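Undano Community Help
Home > Questions > Home and workshop > Machines and automation

Can any machine pick things up off the floor yet, or only clean round them?

Asked 04/02/2022
Tags: tidying, floors, robot arms, small parts

We have two children and a wooden floor, and the job I would most like to hand over is the picking up. Blocks, pen lids, hair clips, the lot. We had a Sotirex floor cleaner for a while. It was fine on crumbs and useless on anything bigger. It either pushed the blocks under the sofa or stopped and beeped until someone came and moved them. So every evening I was tidying up for the machine, and then it did the easy bit.

My brother-in-law works in a packing shed and says they have arms there that pick up boxes all day long without trouble. If that is true, why can't I buy one that picks up a toy block and puts it in a tub? It seems a much lighter job than a box.

I am not after a gadget to play with. I would like to know whether this is a thing yet, whether it is close, and whether the same goes for other chores such as folding and washing up. Budget is up to 2000 if it really did the job.

3 answers

Answer 1 (accepted)
Posted by Fengying Cheng

Short version: picking up a block can be done, and has been for years. Doing it in your house, every evening, with no one watching, is not something I would pay for yet.

I look after the machines in a small workshop. The arms your brother-in-law means have a very easy life. The box arrives in the same place, the same way up, at the same height, and the light never changes. If a box turns up crooked the line stops and a person straightens it. Take that arm home and it would have no idea where to start.

Your floor is the hard version of the same job. The blocks land anywhere and at any angle. The machine has to find each one, decide which way to turn its fingers, come down to the right height and close on it without knocking the next one away. Two blocks near each other are harder than one by itself, as there has to be room for a finger to go down between them.
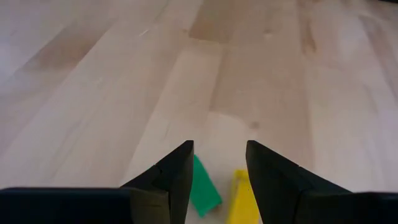 Green and yellow blocks on a pale wood floor, between the two gripper fingers.

Look at the strip of floor between the two blocks. It is narrow. A child would just grab one, or both. A two-finger gripper has to pick one and line up on it, and from this close the fingers hide part of what it is trying to see. A shiny floor can add to the trouble if the light comes in low, and pale floors with a lot of grain have caught ours out before now, when it took a dark mark in the wood for something lying on top.

None of that is impossible. In May we set up a Divton arm at work to clear offcuts from a bench into a bin. On a plain grey mat with the pieces spread out it did well. On the bare bench it missed often enough that whoever was standing nearby ended up doing it by hand. We kept the mat.

On your other chores:

Washing up – you already have the machine, if you own a dishwasher. Loading it is the part that isn't solved. Plates on their own are manageable, but a mixed sink full is a different matter.

Folding – slow. I have seen it done with towels. I would not want to wait for a week's clothes.

Floors – good, as long as the floor is clear, so you are back where you started.

I would keep the 2000 and buy a wide, shallow tub with no lid. If you do want to try a machine, ask the seller to show it on a floor like yours with your own bits thrown down, and don't help it.

Answer 2

Sotirex do a newer one that steers round things instead of shoving them. It doesn't pick them up but it stopped the beeping for us. Mine goes round shoes and cables and still eats socks. Check the setting called small objects, it was off when ours arrived and the booklet doesn't mention it.

Answer 3

I had a hobby arm, a Cao 101, for a winter. You can get it to lift a block. You can get it to lift the same block again if you put it back on the same bit of tape. I spent more time moving the tape than I would have spent tidying a whole house.

I did enjoy it, and my daughter learned a fair bit from it, so no regrets. But you said you don't want a gadget to play with and that is what it is. Also it was bolted to a table, so it could only reach what was on that table. For a floor you would need it on wheels, and then there is charging, door strips and stairs to think about.

Comments on the accepted answer (2)

Thanks, this is what I wanted to know. Would a big rug in one plain colour do the same job as your mat, if I did try one later?

It might help with the seeing. The pile would be a nuisance for the fingers, so go for something flat. – Fengying Cheng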